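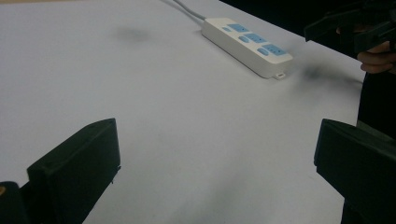 2026-09-05, Saturday, blood bank bench book

Came in at seven to finish the cooler work while the phones were quiet. They were quiet for maybe an hour, which for us is a holiday.

Where we left it: we want to know how long two units of red cells stay under 10 degrees in the small Gronow box once it leaves our hatch. The old label says four hours. Eyerusalem Endale found the original paperwork in May and the test behind that number was done in winter, in the old building, with the lid shut the whole time. Well, sure. Of course it passed! Up on the wards the lid gets opened every time somebody wants to check a label, and then it gets opened again by the second checker, and then the box sits next to a warm monitor.

So today was the "real life" run. Dummy units (saline and glycerol, same volume as a red cell pack), probe taped between the two, ice packs straight from the fridge, not the freezer. Please, please not the freezer, I found one in the wrong drawer again this morning and it was solid. That would freeze the bottom unit and we would be throwing away blood. I've moved the freezer packs to the lower shelf and put red tape on them.

Run 1, lid closed. Started at 4.1, held fine, 5.8 at two hours. Boring, good.

Run 2, lid opened for 30 seconds every 15 minutes. Started at 4.3. It was at 7.9 by two hours and crossed 10 at 153 minutes. So that's our number, and it's nowhere near four hours. I ran the logger file twice because I didn't like it, same answer both times. The clock on the logger matches the wall clock, I checked that too.

Run 3, same as run 2 but with the foam sheet under the lid. This one surprised me. Still at 8.2 when I stopped it at three hours, and the foam costs next to nothing. It does make the lid annoying to close, you have to lean on the left corner or the catch pops back up. Somebody on a ward at 3 a.m. is not going to lean on the left corner, they're going to walk off with it half open. Maybe a thinner sheet? Hadgu sells one that looks like half the depth. I'll ask for a sample before we order a whole roll.

What I think we should do, and shout if you disagree: change the label on the Gronow boxes to two hours, now, without waiting for the foam. Two hours is plenty for anything planned. For the massive bleed packs we use the big Stetisden box anyway and those I haven't touched yet (next on the list).

Other thing, while I'm writing. The mock call on Thursday. We timed it from the phone ringing to the box going out of the hatch and I was pleased with our end, emergency O neg out of the door in 5 minutes. Then it waited at the hatch for the porter, and waited, and I stood there looking at it like a pizza. The request had gone to the general porter desk and not the urgent line. The urgent line number is on the back of the request card, in small gray print, under the bit on sample tubes. I've drafted a new card with the number on the front and big. Eyerusalem wants it in red and I want it in black because half the ward printers have no color, so we'll see who wins.

We also had one ward phone back to ask if they needed a fresh sample before we'd release O neg. No! They don't, and they shouldn't be wondering that with a patient bleeding. Send the sample when you can, collect the blood now. Putting that on the card too, in those words more or less.

Bits and pieces:

The Gimton plasma thawer is beeping on the second bath again. It reads 36.8 on the display and 36.7 on my thermometer so it isn't temperature. I think it's the level sensor. Topped it up with 200 mL, beeping stopped, came back before lunch. Call logged. Use the first bath till they've been.

Centrifuge rotor is close to its inspection, the counter is nearly at 3000 spins. Don't reset it, I need the reading for the form.

We're low on antibody screening cells, one set open and one spare. Delivery should be Tuesday but I'd ration the practice panels until it's in the fridge.

Trainee folder: the crossmatch sheet has the old units column on it. I crossed it out by hand on the top copies but the rest of the stack still needs doing.

Still to do: Stetisden box, lid closed and lid opened, four dummy units. I need two more probes for that and one of ours has a split cable, so I'll borrow from hematology if they'll have me. Dummy packs are back in the fridge, bottom left, marked NOT BLOOD on both sides. Logger is charging and the files are in the cooler folder under today's runs.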